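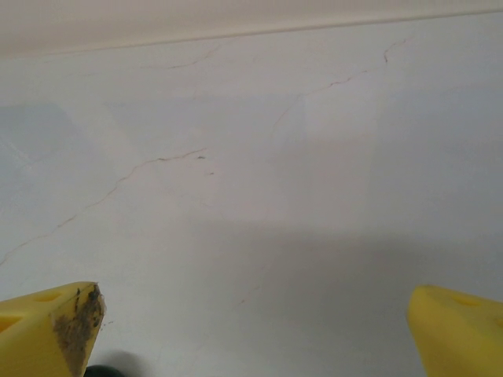 Why White Isn't Always White

By Ekaette Anozie

Find a white or cream wall near you and look at it for a while. At first it seems to be one color all over. Keep looking. There may be a bright patch, and somewhere lower down or off to one side it probably turns gray. One part might look a little blue and another part a little yellow.

The paint may be exactly the same everywhere. What changes is the light that lands on it.

What a white surface does with light

Light from a lamp or a window is a mix of many colors. When it hits something, part of the light goes in and part of it bounces off. A lemon soaks up most of the blue light and bounces back the rest, and your eyes see yellow. A very dark thing soaks up nearly all of the light. A white thing bounces back nearly all of it, whatever color it is.

So a white wall shows you the light in the room. Daylight on a cloudy day is slightly blue, and the wall will look slightly blue too. Many lamps give off a warmer light, and under one of those the same wall looks creamy.

Where the gray comes from

Light travels in straight lines. If something solid is in the way, less light reaches the surface behind it. The darker place is a shadow.

A shadow on a pale surface usually looks gray instead of black. That is because a room is full of light that has already bounced off the ceiling, the floor and everything else. Some of that light gets into the shadow and brightens it.

Sharp edges and soft edges

Hold your hand close to a sheet of white paper under a small lamp. The edge of the shadow is sharp. Now lift your hand slowly toward the lamp. The shadow grows, and its edge goes blurry.

A lamp has some width, even a small one. Near the edge of the shadow there are places where light from one side of the bulb gets past your hand and light from the other side doesn't. Those places are half lit. When your hand is near the paper that half-lit strip is very thin, and when your hand is higher up the strip gets wide — that is the blur.

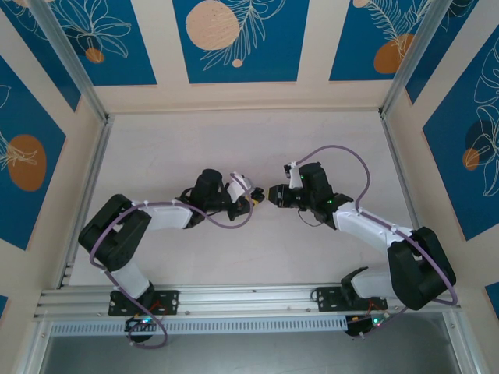

A plain, pale tabletop is a good place to look for all of this. Patterned cloth or dark wood makes faint shadows much harder to see.

Try it yourself

You need a sheet of white paper, 2 lamps and a mug.

1. Put the mug on the paper and close the curtains.
2. Turn on one lamp, about 30 centimeters from the mug. Look for the shadow.
3. Turn on the second lamp on the other side. Now there are two shadows, and each one is lighter than the first one was. Each lamp is shining into the shadow made by the other.
4. Hold a red book upright near the paper and see if any of the white turns pink.

Nkechi Dauda's class in Cukstead tried this in January. Kayode Nwosu used a cool white lamp on one side and a warm one on the other, and his two shadows were different colors. One was a bit orange and the other was a bit blue. If you have lamps like that at home, ask an adult to help you set them up.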